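Clikine survey finds Britain's cupboards full of things we are "definitely going to use"

Histon, 2020-06-17

The average household owns at least one vase it dislikes and would not dream of giving away, according to a survey published today by Clikine, the home storage and rehoming service. The company put a set of frank questions about cupboards to 1,398 adults and received, in return, a good deal of defensiveness.

Of those who replied, 964 admitted to keeping a household object they had not touched since moving in. A further 362 said they had bought a second one of something because they could not find the first. When the first one turned up, most kept both.

Small cleaning tools did badly. Brushes in particular seem to breed under the sink, and many people who answered could not say what theirs had been bought to clean.
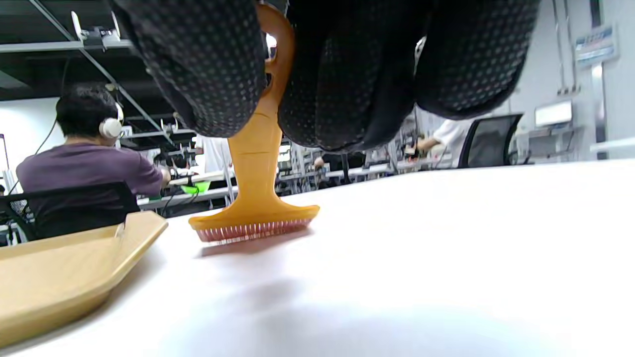

An orange brush with a loop at the end of its handle.

The survey also asked why things stay put. "It was a present" came top, followed by "it might be worth something", a belief held most firmly about items that cost very little to begin with. Guilt plays a part too. Several people reported hiding an ornament for most of the year and bringing it out in December, when the relative who gave it comes to stay.

Guadalupe Bermúdez, head of research at Clikine, said: "We expected people to be embarrassed about clothes. They will talk about clothes all day. Ask about the cupboard over the fridge and they change the subject."

She added that the company's own office was included in a trial run of the questions – and that the results will not be published.

Vases and jars made up the largest group of unused objects, ahead of fondue sets and anything described by its owner as "for when we have people round". Owners were asked when they had last had people round. Answers were vague even allowing for this spring.

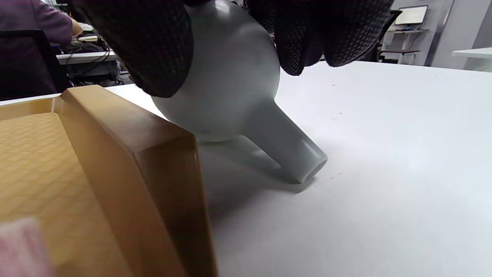 Benedito Marinho takes a dimmer view of the whole business, and told the company that he has moved the same vase through four flats, has never once bought flowers, and does not see why a survey should make him feel bad about it.

To help, Clikine is launching the Jullska list, a free one-page guide to clearing a single cupboard in an evening. It was tested by 86 households in Histon, who were asked to stop after one cupboard. Many did not, and at least one loft hatch was opened that should have been left alone.

The list asks users to sort everything into three groups: keep, pass on, and argue about. The third group is given a time limit. Anything still being argued about at bedtime goes back in the cupboard for a year, with a dated label.

Glassware gets a page note of its own, with advice on wrapping heavy pieces and on what to say to a neighbour who is offered a jar and would rather not have it.

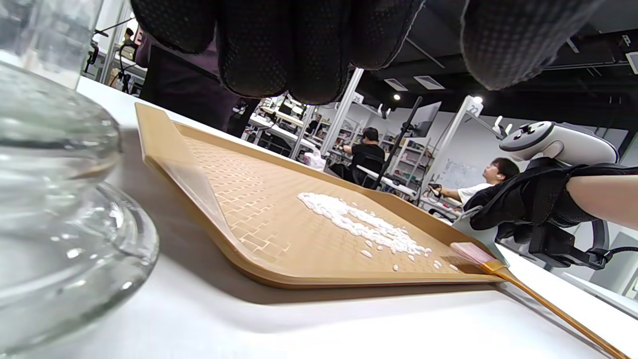 How to get the Jullska list

The list can be downloaded free from the Clikine website or requested by post. A version for garden sheds is being written and is taking longer than planned.

Press enquiries: Maldonado Communications, on behalf of Clikine. Interviews with Guadalupe Bermúdez can be arranged by phone on weekday mornings.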